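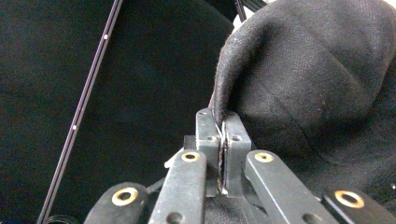

Home Parks Rides Trip Reports Forum

February, by Junpei Ogura
2 min read

So I finally got to the preview day at Cullgate, and my feet are still sore! Gates opened at 9 on Thursday and I was in the queue well before that with a thermos and a very squashed sausage roll. They'd let in 468 passholders, which sounds like a lot until you spread them over the whole park.

Straight to Sorkard, obviously. It's the new indoor dark ride (boats, a marsh, a grumpy heron who wants his lake back) and I rode it twice before morning tea. The drop is smaller than the rumours had it, but the turn into the lantern room got a proper gasp out of our boat. Loved the smell in there too, sort of wet bark and oranges. The queue music could do with a longer loop, mind you. I waited some 15 minutes the second time and I can still hum the lot.

Lunch was at the Wallinano kiosk by the carousel. Get the chips, skip the slushie. The old log flume was shut for painting, so I wandered over to the parade rehearsal instead and ended up staying for the whole thing, hat on, sunscreen forgotten. My nose is the colour of a tomato.

Sorkard opens to everyone after Easter.

Previous: Rainy day at Matsuda Gardens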